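The Sodberg fingers arrived on a morning when Kiros Tufa had already decided to hate them.

He had good reasons. The Ross gripper had been on his bench since May, and he knew it like you know a car with a sticky door. It had two flat pads and one motor and it made a small click at the end of every close. It was ugly and it dropped things, and he'd written every line of its controller himself, including the line that said `// sorry` next to a number he had never been able to explain.

"Just try them," Darcy Perron said. She had the model files open before he'd taken his coat off. "Soft tips! Look at them bend! Kiros, they bend in the solver, I didn't do anything, they just bend."

"Everything bends in the solver if you get the stiffness wrong."

"So come and check the stiffness."

He came and checked the stiffness. It was fine. That annoyed him a little, and then, because he was who he was, it stopped annoying him and he pulled up a chair.

Gillholm had given them until the end of the day to pick. One gripper would go on to the real arm downstairs, and the other would go in the drawer with the suction cup from two winters ago. The rules were simple enough to fit on the whiteboard: same arm, same kitchen, same objects, 2000 tries each, and no touching the controller once the runs had started. Darcy had underlined the last part and drawn a small face beside it that was meant to be Kiros.

They ran Ross first. It went the way Ross always went. Close, click, lift, and every so often something would squirt out sideways and roll off. Kiros groaned at each one as though it were personal. Darcy ate crackers and cheered for the good ones (she cheered for both sides, she said, it was only fair).

"Why does it always go in at that angle?" she asked.

"It's the wrist. If I bring it in flatter, the elbow gets shy."

"The elbow gets shy."

"You write the comments your way, I write them my way."

By lunch Ross had 27 drops on the round things alone. He went out and walked twice past the bakery without going in, and when he got back she had the Sodberg fingers loaded and her hand hovering over the key like a kid at a doorbell.

"I waited," she said. "I really wanted to not wait."

The first grasp was beautiful. There was no other word for it. The fingertips touched, gave, wrapped and held, and the force curve came up as smooth as a hill. Darcy hit the desk with both hands. The second was just as good, and so was the third, and Kiros leaned in until his nose was nearly on the glass and felt something he hadn't felt since he first got Ross to close on anything at all.

Then he said, "Let me see the kitchen. Where are you starting from?"

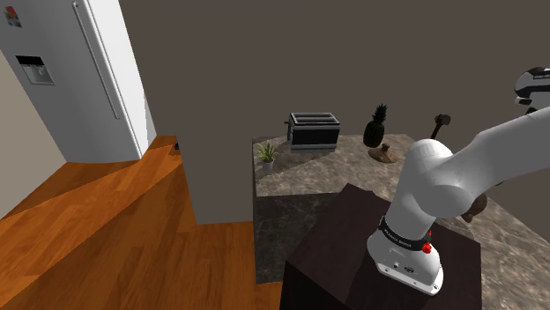

Kiros had always liked the start pose best, with everything parked and nothing gone wrong yet. Ross had spent so long on plain blocks that he'd nearly forgotten how good it felt to give a hand something difficult. Darcy had picked this layout herself, and she was proud of it. The pineapple was the mean one, next to the toaster, with that crown of leaves waiting to fool any finger that came in high. "You put the leaves there on purpose," he said, and she said of course she did, what was the point of a pineapple without leaves?

"It'll grab the crown," he said. "The tips will fold right into it."

"Bet you a coffee."

"Bet you the drawer."

She pressed the key. The arm unfolded over the marble, quick and easy, and came down much too high. The soft tips met the leaves, folded right into them - and held. The pineapple went up by its hair, swinging like a lantern. Neither of them spoke. The log called it a success.

"That doesn't count," said Kiros.

"It's in the air!"

"It's in the air by accident."

"So was half of what Ross ever did!"

He laughed so hard he had to take his glasses off. On try 6 it did it again, and this time he was the one who hit the desk.

They let it run until the windows went dark. Somewhere in there he opened the old controller, only to read it, and copied out the line with the sorry in it. He pasted it into a blank file and typed a new name across the top.

"What's Danau?" Darcy asked, reading over his shoulder.

"Soft tips, my wrist path. For after the runs," he said quickly, seeing her look at the whiteboard. "I'm not touching anything."

"Flatter approach?"

"A bit flatter."

"What about the elbow?"

"We'll talk to the elbow," he said, and she went to get her chair.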